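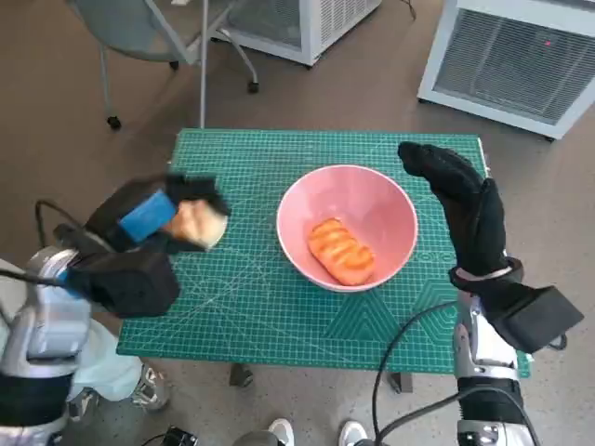

Pink bowl on the green mat, one piece already in it.

Ticket 238: Bread pieces and bowl keep sliding on the cutting mat (play food table)
Status: open, then fixed, then open again, now closed
Opened by: Amerley Essien

Hi all, me again. I'm writing this up as one long log because the last time I split a problem into separate tickets Folke merged them and half my notes went missing.

The problem: on the small table with the green cutting mat, the pink bowl creeps. You put a piece of toy bread in it, the bowl shuffles over a bit. Put in another, it shuffles again. By the end of a round it's nowhere near the middle of the mat, where it's supposed to be, and whoever is doing the sorting has to stop and put it back. I like that bowl (it's a lovely salmon color inside and the orange piece shows up nicely against it), so I'd really prefer to fix it over swapping it out.

What I'd tried before opening this:

Washed the bowl with dish soap, dried it with a paper towel. Same thing.

Wiped the mat with a damp cloth. Better for maybe five minutes, then the same thing.

Turned the mat over. The back of ours is plain, so you lose the grid, and I use the grid to see how far the bowl has gone. Turned it back again.

Swapped in the white bowl from the Ahonen set. That one stays put! But it's shallow and the pieces hop right out of it if you drop them from any height, so no good.

Comment from Folke Dahlgren:
Is the table level? That one has always been a bit off, I remember a pencil rolling off it in March.

Me again:
Good thought. I put a spirit level on it and the right side was low. Gudrun had a pack of Gillberg felt pads in her drawer, so I stuck one under the foot on that side and now the bubble sits in the middle. Ran a full round, 43 drops (I wrote them down on the back of an envelope, sorry for the handwriting if you find it). The bowl still moved. It moved less, and it didn't always go the same direction any more, which I'm counting as progress. It ended up 2 squares from where it started. Before the felt pad it was going clean off the printed area.

Comment from Gudrun Wallin:
Keep the felt pads, I have more. Have you looked at the underside of the bowl? My breakfast bowls at home have a little foot ring and they slide on anything plastic.

Me again:
Looked. There is a foot ring, very narrow and very smooth, so hardly any of the bowl is touching the mat. I rubbed it with a bit of fine sandpaper (sorry, bowl) and that did help on the first few drops. Then it went slippery again. I think there's something on the mat itself, because my fingertips came away feeling a little waxy after I pressed down on it for a while.

I asked Randi what the mat had been cleaned with and she found the bottle under the sink: Felunow, the spray one. The label says it's a surface polish. A polish! So every evening we've been carefully polishing the mat and every morning I've been complaining that it's slippery.

Comment from Randi Rustad:
In my defense it was in the basket with all the cleaning things and it smells like lemon. I've moved it to the shelf with the furniture stuff.

Me again:
No hard feelings, I've used it too. Steps for getting it off, in case anyone needs to do the other mats:

1. Lukewarm water and a good squirt of dish soap in the big sink. Don't use hot water, a cutting mat will warp and then you've got a whole other ticket.

2. Lay the mat in flat. If it doesn't fit flat, do one end and then the other, but don't roll it.

3. Soft brush, small circles, both sides. I went over it three times before it stopped feeling waxy.

4. Rinse, pat with a towel, leave it flat on the rack. Keep it out of the window, the sun is as bad as the hot water.
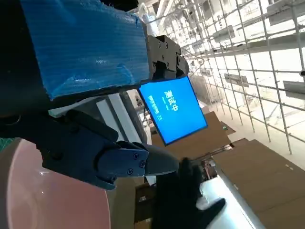 Can I put the mat back on the table while it's still a little damp?
Wait until both sides are fully dry, because water trapped under the mat lets the whole thing slide around on the tabletop.

(That was Asuka's question, by the way. She wanted to get going and I made her wait until after lunch. She's forgiven me.)

Results after the wash: 23 drops and the bowl hadn't gone anywhere I could see. I closed the ticket feeling very pleased with myself.

Reopened by Asuka Nakajima:
Sorry! The bowl is fine but now the mat moves. If you bump one corner the whole thing turns a little, with the bowl on top of it.

Me again:
She's right. I think it was doing that before too and I didn't notice because the bowl was always moving more. The tabletop is smooth and it had probably picked up some of the polish from the edges of the mat. I washed the top with the same soap and water, dried it, and put down four squares of the Soltero drawer liner, one under each corner, a hand's width in from the edge so they don't stick out. Trim them smaller than you think you need – the first ones I cut made a bump and a round piece of bread rolled straight off it.

One thing I tried that I would not do again is double-sided tape. It holds beautifully. It also left a gummy patch on the table that took me most of Friday afternoon to get off with cooking oil and an old gift card.

Comment from Folke Dahlgren:
Does the toy food need a wash as well? If the polish was on the mat it'll be on everything that's been lying on the mat.

Me again:
Ugh, yes, probably. I did the orange one with the ridges first since it's the one that gets used most, and the water went a bit cloudy. An old toothbrush is the thing for the ridges. The pale lumpy ones I wiped with a soapy cloth and didn't soak, as I wasn't sure how they'd take it. They feel less greasy and they're easier to keep hold of, so I'd say do the lot.

Where we are now: felt pad under the right foot, mat washed, tabletop washed, drawer liner under the corners, Felunow living on the other shelf. Asuka has done two full rounds and the bowl is still where she put it.

Still to do, and I'm putting it here so I remember: the mat on the long table hasn't been washed, and somebody needs to buy more dish soap, as I used up the last of it. Gudrun, I also owe you a felt pad.

Closing this again.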